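Informe de avance, proyecto Clivine
Para: Abimbola Amadi, Plollico
2022-07-04

Hola, Abimbola:

Te cuento cómo vamos, que desde el informe de febrero ha cambiado bastante el software (¡para bien, creo!). La tarea de trabajo sigue siendo la de las postales en el casillero de madera: localizar una, agarrarla y moverla sin doblarla.
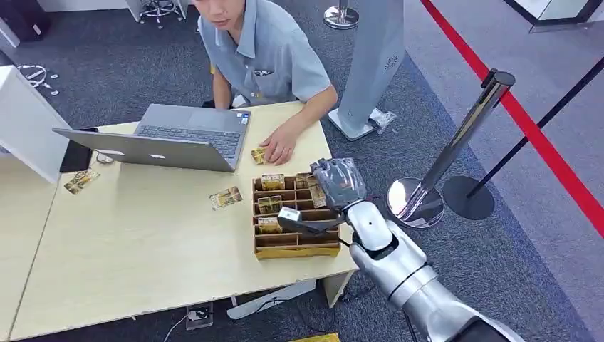
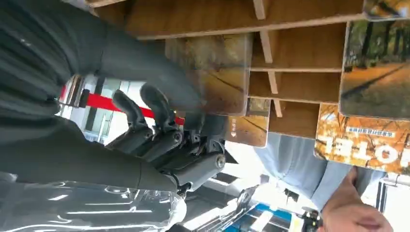
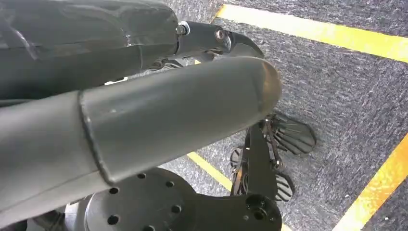 El planificador es lo que más tiempo se ha llevado. Suleiman reescribió la parte que elige el ángulo de entrada a cada ranura y ahora genera 5 candidatos por postal, los ordena según la distancia a los separadores y se queda con el primero que no choca. Antes calculaba uno solo y, si fallaba, volvía a empezar — una pérdida de tiempo tremenda.

En percepción tenemos 3338 imágenes etiquetadas, de las que 667 están apartadas para validación. Las postales brillantes nos siguen dando guerra: el reflejo se come el borde y el detector junta dos tarjetas en una. Ladi está probando a fusionar la cámara de cabeza con la de muñeca y los primeros resultados me gustan, pero todavía no me atrevo a darte un porcentaje.

También cerramos 108 incidencias en Bashir, nuestra herramienta para reproducir registros. Ya se puede parar una ejecución, cambiar un parámetro del control y relanzarla desde ese punto (¡por fin!).

Queda pendiente el límite de fuerza al cerrar los dedos, que va con retraso y es culpa mía. Necesitaría además que nos confirmaras las horas de cálculo en Nestalberg antes de lanzar el próximo entrenamiento.

Un abrazo,
Nilton Cuervo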